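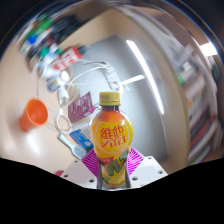
VITA bottle, yellow cap. Thread on bottle deposits, long one sorry

1/ Ok so the town finally put the deposit proposal online and I read all 36 pages on my lunch break. Going to try and sum up before I have to pick up the kid

2/ Short version: you pay a bit extra on every drink container, you get it back when you return it. Plastic, cans, glass. Cartons are out for now. No idea why cartons are out, page 11 just says "deferred"

3/ Return points would be the Jadwood lot, the old Howlader garage and one "to be determined" on the north side. North side people, you know what that means. We waited four years for a bus shelter

4/ Comment period has 651 responses so far. I read maybe the first hundred. Lots of ppl mad about sticky bags in the car. Fair

5/ Best comment was from Shanthi Kodikara who runs the corner shop on Follis. She wants to know where a small store is suppose to put 2000 empties if everyone turns up after a holiday weekend. Her back room is a closet with a mop in it

6/ The draft says stores under a certain size can opt out. But it doesn't say what size!! There's a blank where the number goes. An actual blank line

7/ Imported drinks — this is the one I care about. Half of what we buy at home is from the Asian grocery and the draft only covers stuff with the state mark on the label. So do I pay the deposit on the rest or not? And if I pay it can I get it back?

8/ Asked Manolis Panagiotou at the town office. He was nice about it. Said importers could add a sticker. Who puts the sticker on? "That would be worked out"

9/ Small importers do like ten cases at a time. They are not going to sit there stickering bottles, they'll just drop the drink. Then it's goodbye to half the shelf

10/ Also caps. Keep them on or take them off? Page 19 says on, the FAQ says off. Somebody pick one

11/ Things I do like: kids' teams can get their own account and people can donate the refund straight to it. Farzana Fakir pushed for that one, thank you Farzana, the swim club is going to clean up

12/ The big goal is 90 percent returned by 2043. I will be so old. Could we have a goal for like, next spring

13/ Someone asked if crushed ones count. Cans yes if the barcode reads. Plastic no, the machine wants them whole. So stop stomping them I guess, tell your teenagers

14/ Comments close at the end of January. The form is on the town site under Public Works, NOT under Recycling, took me forever to find it

15/ You don't need to write an essay. I put two lines about import labels and one about the cap thing and hit send

16/ ok late for pickup — will answer replies tonight. If you know anything about the blank on the store size please tell me

17/ Edit bc people are asking: no, wine bottles aren't in it. Page 8. Yes I checked that first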